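Carton artwork and print inspection, Sharifi tea range
Checked by: Lizeth Yupanqui, Drondov packaging studio
Stage: second proof, June

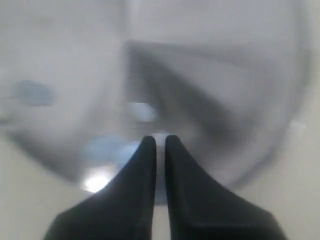 1. Dieline. Supplied by Skirkaveck, version 6. Panel sizes agree with the order. The tuck flap is still drawn with straight sides; redraw it with a smooth concave curve running up to a rounded tip, the same outline as the black fingers in the photo. Mirror it for the opposite flap. OPEN

2. Bleed. 3 mm on all outer edges. Glue flap clear of ink. PASS

3. Logo. Redrawn wordmark used on front and lid. The side panel still carries the old one - replace. FAIL

4. Black. Matt finish, no spot varnish. Solid areas on the sheet show slight scuffing along the main crease. Ask Nernuvside whether a sealing coat is possible at the present price. OPEN

5. Small text. Ingredients legible at arm's length. Allergens in bold. PASS

6. Barcode. Bar height reduced to 90 per cent by the designer without a note. Scans, but restore to full size. FAIL

7. Net weight. 54 g on front, 45 g on base. Client to confirm in writing before plates are made. FAIL

Next proof to go to Sharifi with items 3, 6 and 7 corrected.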